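Flumum Sloped-Wall Metal Bin, 700 mm

Category: Storage & Handling > Bins & Hoppers > Sheet Metal
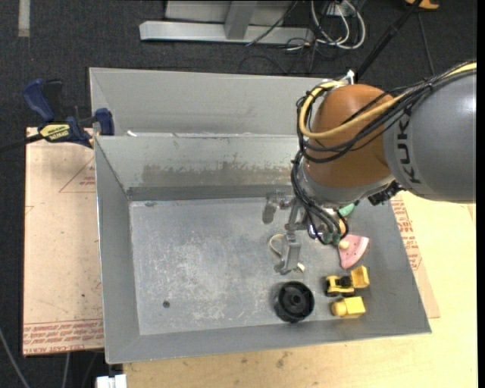 Gray sheet-metal bins, open top, one behind the other.

The 700 is the wider of the Flumum open bins made by Trulteck. The walls slope inward to a flat floor, so small parts settle toward the middle as the bin empties. Top edges are folded and deburred.

Width at rim: 700 mm
Sheet thickness: 2 mm
Finish: gray powder coat, walls and floor
Part no.: 1264

Coating on the floor will scuff in normal use. Touch-up paint is sold separately – order the same gray. Do not drag loaded bins by the rim.

Shipped nested, 6 per pallet. Single bins ship from the Vinanness warehouse only. The old bolt-on feet do not fit bins made after January.

Sizing and bulk orders: Mounir Erraji, parts desk.

Sheet revised July 18, 2018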